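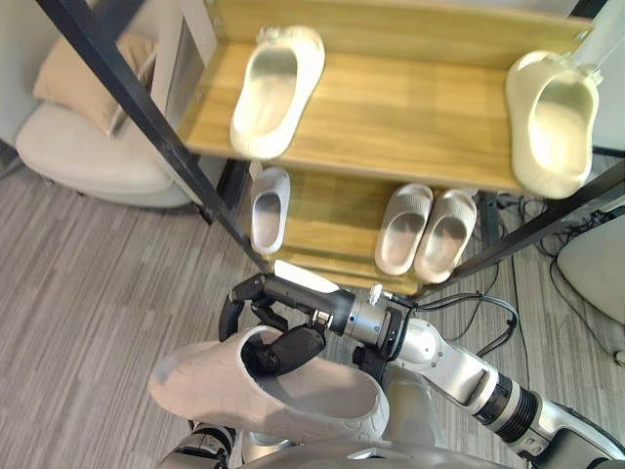 More hot water in the mornings was the one thing a longtime guest at Lisutton House asked for, and she says she would gladly trade the new breakfast menu for it. She gets her wish this winter, and she can keep the breakfast too!

**Lisutton House reopens after its November refit**

*Lisutton, 18 December 2019* – Lisutton House, the 27-room guesthouse on Tudel Street, is open again after four weeks of work on its heating, plumbing and ground floor. Every bathroom is on the new boiler system, put in by Odetel Heating, and the two old tanks in the attic are gone for good.

We're thrilled with how the place feels. The reading room has its fireplace back (it was boarded up long before our time), the front stairs have been sanded and oiled, and the dining room now seats 39, so late risers won't have to wait for a table. Guests take their shoes off at the door, as they always have.

Breakfast comes from the Magyar Bakery next door and runs until 10:30 a.m. Look for the poppy seed rolls, the plum jam and, on cold days, a big pot of barley soup. Yes, soup at breakfast. Try it once!

Room rates stay the same through the end of March. Neighbors who aren't staying the night are welcome in the dining room too, and walk-ins are fine for parties of up to four. Larger groups should call the front desk a day ahead.

The garden rooms will stay closed until the path outside is relaid in spring. Bookings for those rooms open in February.

**Press contact:** Front desk, Lisutton House, Tudel Street, Lisutton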